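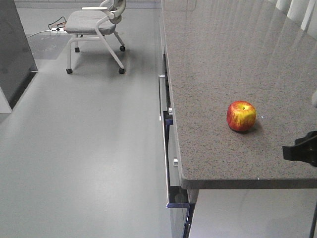
Last updated: Saturday, 9.40 am

Hello all,

Sorry for the slow reply, I've been scrubbing. Quoting the bit I'm answering:

> Does anyone on the Lutomthorpe list have a speckled grey granite worktop, and
> how do you keep the shine on it? Ours has gone cloudy round the sink and I've
> already wasted a whole bottle of the Jarum spray. Also we keep fruit straight
> on the stone. Is that daft?

We've had ours since May and I love it, though it does show every smear when the light comes in sideways! The cloudiness sounds like a build-up of spray to me. I had the same thing and shifted it with warm water, one drop of washing-up liquid and a lot of rinsing, then dried it straight off with an old tea towel (the thin sort – fluffy ones leave bits everywhere). Took me two goes round the taps.

Whole fruit is fine, I leave apples out all the time. It's cut lemons and spilt juice I'd worry about, so wipe those up quickly. The edge needs doing as well, and I always forget it until I lean on it in a dark jumper.

As for sealing, I used the Sostier one, 200 ml, and had plenty left over. Mägi do a posher one but I couldn't see the point.

My glossy cupboard fronts are a worse job than the stone, if I'm truthful – fingerprints round every knob. Same tea towel, barely damp, and go up and down.

The floor got its turn after that, and I was fit for nothing by teatime.

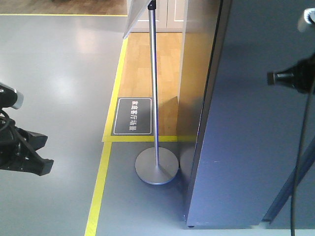 Somebody else wanted to know: how do you get a shiny grey floor clean without leaving streaks?

Use far less soap than you think, wring the mop out hard and change the water halfway through.

Happy to pass on the rest of the sealer if you can collect it.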